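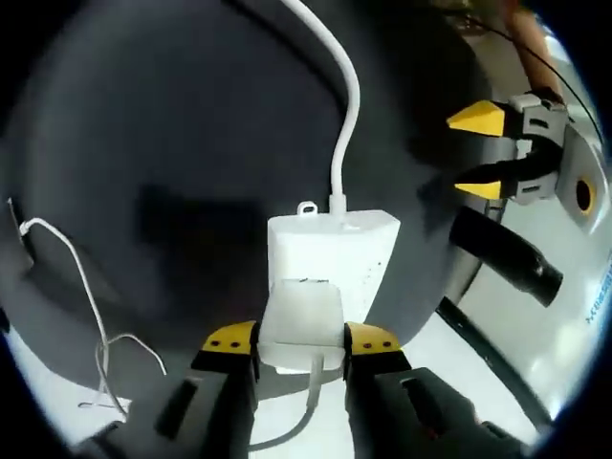 Fig. 1. White power adapter with its cable.

Listening to Jazz, week 4: the rhythm section
Notes by Trinity Kasprzak, 11/21/25

Hello again, and thank you for all the lovely comments on last week's ballads (I'm still reading them!). Today we leave the soloists alone for a bit and listen underneath, to the bass, the piano and the drums.

Start with the Whitlock trio's "Pirkness". Play it once for pleasure, then again following only the bass. In the first chorus it plays "in two", mostly two notes to the bar, and then at the piano solo it starts to walk, one note on every beat. You'll feel the whole tune lean forward when that happens, even if you couldn't say why.

Walking bass: a steady line, four notes to the bar, spelling out the chords.
Comping: short chords played behind a soloist, usually off the beat.
Trading fours: soloist and drummer swapping four bars each.

For next time, please write some 200 words on how the drummer changes between the piano solo and the bass solo. Brushes or sticks? Louder, softer? The recording is in the library at shelf 1081.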